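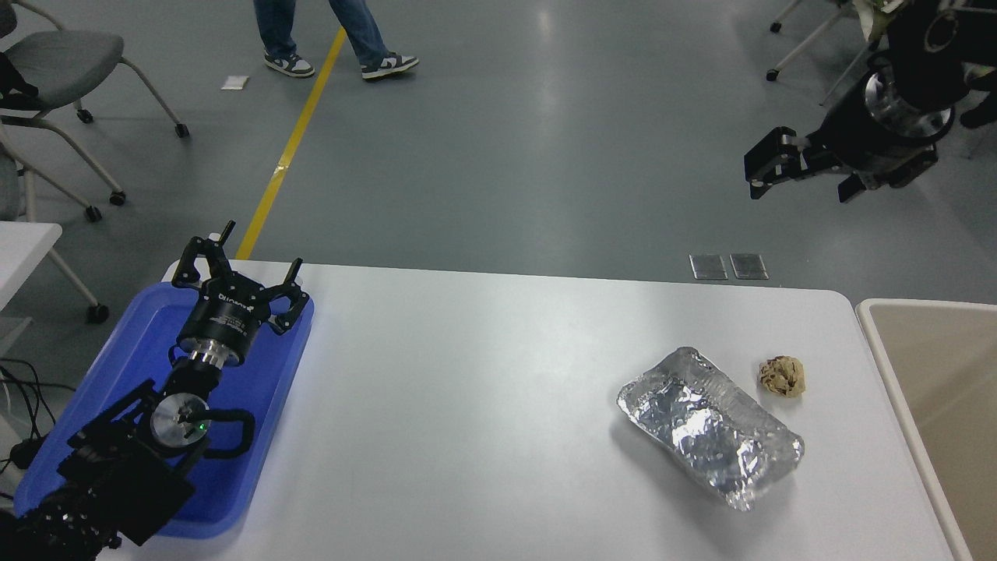

Home News Business Jobs Events Contact

Sorting cell at Flarano goes back into service after joint repair

A two-armed sorting cell at the Flarano recycling trial site is running again after a fault in one arm kept it out of use for most of September.

The cell takes small items of household waste, mainly foil and paper, and puts them into separate bins. It has two black arms, one fitted with a three-fingered gripper and the other with a plain two-finger one. They work over a white table with rounded corners.

The trouble began when the three-fingered arm started stopping part-way through a lift. Larysa Didenko, who looks after the cell for the engineering firm Sorkov, said the arm would report a position error, hold still and wait to be reset by hand.

"At first it was once a shift, then it was every few minutes," she said. "We changed the gripper settings and that made no difference. When we ran the arm with nothing in the fingers it did the same thing, so we knew to look further down."

The fault was traced to a worn connector inside one of the middle joints. The part had to be ordered and took 7 days to arrive. Fitting it took an afternoon, and most of that went on getting the joint cover off and the cable back in without a twist.

Each arm then had to be set up again from its zero position. The technicians move every joint to a known mark, save the reading and run a short test before going on to the next. Fidel Palma, who did the second arm, said it did not strictly need doing but the two share a work area and have to agree on where the table is.

The test items are the ones the cell has always had most bother with. Crumpled foil throws back bright patches of light, which can fool the software into seeing an edge where there is none. A small ball of brown paper is easier to see but harder to hold — close the fingers too far and it springs out sideways.

Since the repair the cell has completed 727 picks in testing. Two were dropped, both of them paper. Ms Didenko said she was content with that but would like to see the figure after a full month.

Some changes have been made to the upkeep routine as well. The cables to the joints will be checked after every 60 hours of running, and the gripper fingers wiped down at the end of each day. Grease from food packaging had been building up on the pads. The staff also want the trailing cables on the floor tied back, a job put down for the next shutdown.

Flarano's site manager, Odair Dantas, said waste that should have gone through the cell was sorted by hand at the Ibarra depot while the arm was down. That has now stopped. He would not say what the repair had cost but said it came out of the normal service budget.

A second cell is planned for the Grorkside depot next year. It will use the same arms, with a spare connector kept on the shelf.

Comments (3)

Renata Z.
We had the same thing with a packing arm at work. Three weeks of blaming the software and it was a plug.

Sebastián Mansilla
Does the foil have to be clean before it goes in? The leaflet we got doesn't say.

gatepost
Good to see it mended and not replaced. What happens to the old parts?

We use cookies to remember your settings and count visits. Accept all — Manage choices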